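Tidy rack, big invoice: is the Stinix hallway package worth it?
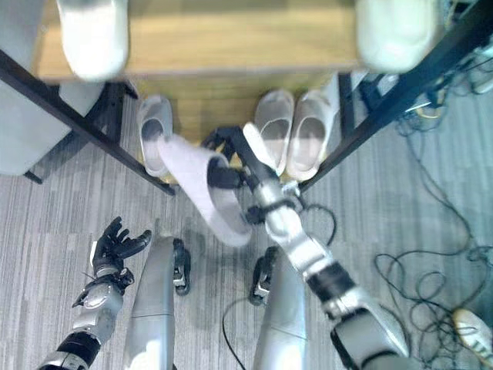

Slipper in the right hand, left hand free: the Stinix package on the shoe rack task.

Stinix has been sending its brochure to half the care homes and small hotels on our mailing list, so several of you have asked whether the "hallway package" is any good. The offer is a humanoid robot on hire at 820 a month, plus a one-off 200 for setting up each new task. Shoes are the task they like to lead with. Guests come in, kick things off, and the robot puts the slippers back on the rack.

I went to see it in December at the firm's unit in Celler. Lucian Sima, who handles sales, was pleasant and didn't duck questions, though he has a way of answering the one next to the one you asked. How long does it take to learn a new rack? "It depends on the rack." Fair enough, but I have to write something down.

What I can say is that the hand is better than I expected. Slippers are awkward things, soft and light with an open end that folds if you squeeze it, and the fingers took hold of the edge without crushing it. I watched for 59 minutes. In that time it did the same rack over and over, with the same slippers, all of them white. I asked to try a muddy walking boot and was told boots were "on the list". So were laces, wet umbrellas and children's wellies.

Then there is the small print. Minimum hire is 6 months. Repairs are included but travel isn't. If you move the rack to another wall, Stinix may charge the set-up fee again, and the contract leaves it to them to decide what counts as moving. I would want that clause struck out before signing anything.

Sorin Pascu runs the Urio guest house and had the package on trial last winter. He sent it back. "It was careful, I'll give it that," he told me. "But my night porter does the shoes on his way to the kettle." He is now looking at the Rorkix offer, a plain wheeled trolley with one arm, and says he'll let us know how he gets on.

My advice for now is to wait. If you are tempted anyway, take your own footwear to the demonstration, the worst you can find, and ask them to leave the rack slightly crooked. Ask too who comes out when it stops at ten at night – Lucian promised me a written answer on that one and I am still waiting for it.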